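Alten Büro-PC leiser bekommen - lohnt sich das noch?

Drucken | Per E-Mail senden
September, von Kamala Kaimal

Hallo zusammen, ich habe von meiner Tante einen alten Rechner geerbt und bin total begeistert, wie flott er mit neuer SSD wieder läuft! Nur der Lüfter dröhnt, sobald ich zwei Fenster offen habe. Lohnt sich ein neuer, oder lieber gleich sparen? Mehr als 100 Euro will ich nicht ausgeben.

Rigoberto Arriaga
Klar lohnt sich das! Meiner ist ein Zokeo 283 und läuft jeden Abend als Musikserver - man hört ihn kaum noch. So bin ich vorgegangen:

1. Stecker ziehen, Gehäuse auf die Seite legen, Deckel ab. Den Staub mit einem weichen Pinsel lösen und dabei die Lüfterflügel festhalten.
2. Alte Wärmeleitpaste abwischen, einen kleinen Klecks neue drauf. Das hat bei mir schon richtig viel gebracht!
3. Prüfen, ob die Steckkarten gerade sitzen. An die Querstrebe mit den Schlitzen kann man übrigens prima Kabel binden, dann klappert nichts. 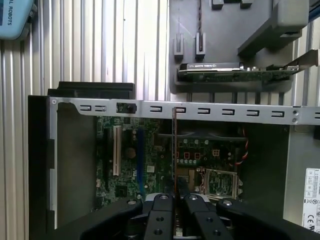 4. Im BIOS die Lüfterkurve flacher stellen. Erst danach über einen neuen Lüfter nachdenken, 120er passen oft - vorher messen.

Skiltolex
Bei mir war's die Festplatte, gar nicht der Lüfter. Halt mal das Ohr dran.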